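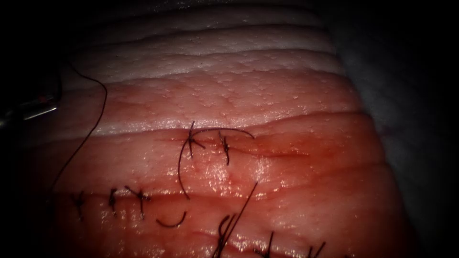 Coser tejido se aprende cosiendo tejido. La espuma y la silicona sirven para la primera tarde, pero no se arrugan ni resbalan, y el alumno que solo ha practicado con ellas tira demasiado del hilo en cuanto cambia de material.

En el taller de sutura de Bredden, el curso dura seis semanas y el material es sencillo: una pieza de tejido, un paño debajo, hilo negro y una luz dirigida al centro. El hilo negro se distingue bien sobre una superficie clara y brillante, y eso ayuda a ver dónde queda el cabo suelto antes de dar el punto siguiente. Un cabo largo se enreda; uno corto obliga a empezar de nuevo.

Los pliegues son la otra dificultad. Si la aguja entra en la cresta de uno, el punto queda alto y el borde se monta. Conviene alisar la zona, entrar en perpendicular y salir a la misma distancia del borde. La tensión justa acerca los dos lados sin blanquearlos.

El manual de Mekbridge, que se usa en clase desde noviembre, dedica 179 páginas a los puntos básicos. Tres bastan para empezar: el simple, el continuo y el colchonero. El primero se repite hasta que la hilera sale pareja.

La matrícula cuesta 1.297 euros e incluye el hilo y las agujas. Las pinzas las trae cada uno.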